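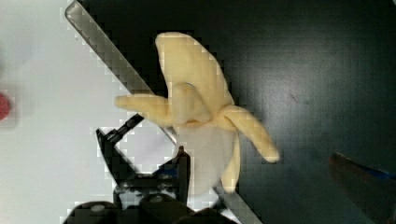
A partly peeled banana. Peel and flesh both go in the green-lid bin.

Food and garden organics: frequently asked questions

Page updated 12 February 2026

General

Which properties are covered by the service?
All residential properties in the Brundoscombe and Grindley collection areas with an existing kerbside rubbish service. The May extension adds 1,362 properties on the eastern side of Grindley, mostly units and townhouses. Rural properties on the fortnightly trailer route are not included at this stage.

Is the service optional?
No. The organics charge is part of the waste charge on the rates notice and applies whether or not the bin is put out. Properties that compost at home may request a smaller bin at a reduced charge, but can't opt out.

When is the bin collected?
Weekly, on the same day as your current rubbish collection. Rubbish (red lid) and recycling (yellow lid) alternate. Bins must be at the kerb by 6 am, lid closed, with half a metre between bins and handles facing the house.

What goes in

What food can I put in the green-lid bin?
Anything that was food or was attached to food. This covers fruit and vegetable scraps, peel, cores, bread, rice, pasta, dairy, eggs and eggshells, meat, bones, seafood shells, coffee grounds and loose tea. Cooked, raw, stale and mouldy are all treated the same way.

Do I need to remove fruit stickers?
Yes. Most are plastic film and pass straight through the screens at the plant.

Can whole or uneaten fruit go in?
Yes. It doesn't need to be peeled or cut up. Large items such as pumpkins and melons should be halved if you can manage it, otherwise they roll in the hopper.

What garden material is accepted?
Lawn clippings, leaves, weeds, prunings and branches up to 105 mm in diameter. Branches must fit in the bin with the lid shut. Soil, rocks, turf with soil attached and treated timber are not accepted.

What about paper?
Used paper towel, serviettes and newspaper used to wrap scraps are accepted. Pizza boxes go in the yellow-lid bin if clean. If they're greasy, tear them up and put them in the green-lid bin. Paper takeaway cups are not accepted in either bin.

Are tea bags accepted?
Only if the bag is paper. Many are partly plastic. If the packet doesn't say, open the bag, tip out the leaves and put the bag in the rubbish.

Can I put in pet waste or cat litter?
No. The plant's licence does not cover animal faeces or litter of any type, including litter sold as compostable.

Caddies and liners

What is supplied?
Each property receives one Tovano kitchen caddy with a vented lid and one roll of compostable liners. Additional rolls are free from the customer service counter, limit 2 per visit.

Can I buy my own liners?
Yes, provided they are certified to AS 4736 or AS 5810 and carry the certification mark. Bags labelled "degradable" or "biodegradable" without the mark are plastic for the purposes of this service and will be pulled out as contamination.

Do I have to use a liner?
No. Scraps can be put in the caddy loose or wrapped in newspaper. Unlined caddies should be rinsed after emptying.

How do I deal with odour and fruit fly?
Empty the caddy every two or three days. Freeze meat and seafood scraps until collection day. Layer food between garden material in the bin, and keep the bin out of direct sun. Fruit fly numbers are highest in late summer, and fruit left on the bench is a more common source than the caddy - check there first.

Processing

Where does the material go?
It is tipped at the Grindley transfer station, inspected, and taken by road to the Rothe composting facility. It is shredded and composted in enclosed tunnels, where the temperature is held above 55 degrees for the pasteurisation period. It is then matured outdoors in windrows and screened. The full cycle takes around 38 days, longer in cold weather.

Why can the plant take meat when my home compost can't?
A backyard heap rarely reaches or holds pasteurisation temperature, and it is open to vermin. The tunnels are sealed and the temperature is logged.

Can residents get the finished compost?
Bagged compost is sold at the transfer station while stocks last. Bring proof of address for the resident price.

Problems

My bin was not emptied. What should I do?
Check for a tag on the handle. A tag means the bin was overfull, too heavy or contaminated, and the reason will be ticked. If there is no tag, leave the bin out and report a missed collection through the online form by 4 pm the following business day.

What happens if my bin is contaminated?
A first tag is advisory. A second tag within three months is followed by a letter. After a third, the bin is not emptied until the contamination has been removed and the property has booked a re-inspection.

My bin is cracked or the lid is missing.
Repairs are free. Quote the serial number stamped on the front of the bin when you lodge the request.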